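Workshop Tips: Setting Up a Table for Hand-Held Gripper Recording

Notes from the Zarach bench, revised 2026-04-25
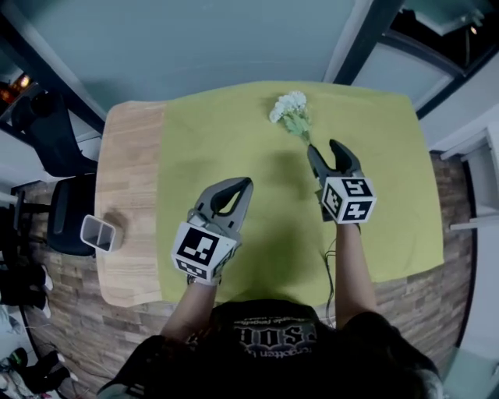

Flower stems are a poor first task for hand-held grippers and a good test of a table setup. We recorded 343 demonstrations of stem handling for the Jatine study, in two blocks, and kept 287. Most of the losses came from tracking, and most of those were fixed at the table. Cover the work area with one plain cloth in a muted color. The olive green used with the white flowers keeps the blossoms distinct, though leaves and stems stand out less, so check a test clip before a long session. Leave a strip of bare table at one side for the container.

Marker cubes. Keep two faces of each cube toward the camera where the task allows. A wrist turned too far inward hides the pattern and the pose estimate jumps. Wipe the faces with a dry cloth before each block. Do not use glass cleaner on printed labels - the ink lifts.

Cables. Let the cable hang from the underside of the gripper with enough slack for a full reach. Tape it at the table edge only if it catches. Tape on the cloth drags the cloth.

Approach. Open the fingers before reaching the stem. Close slowly and pause before lifting. In the February block we added the pause to all 100 runs, and the Gamitz filter rejected fewer of them for unclear contact.

Lighting. Soft shadows on the cloth did not affect the Pramanik tracker. Hard shadows across a cube face did. Move the lamp first and adjust exposure second.

Storage. Fold the cloth along different lines each time. A fixed crease becomes a ridge, and stems roll off it.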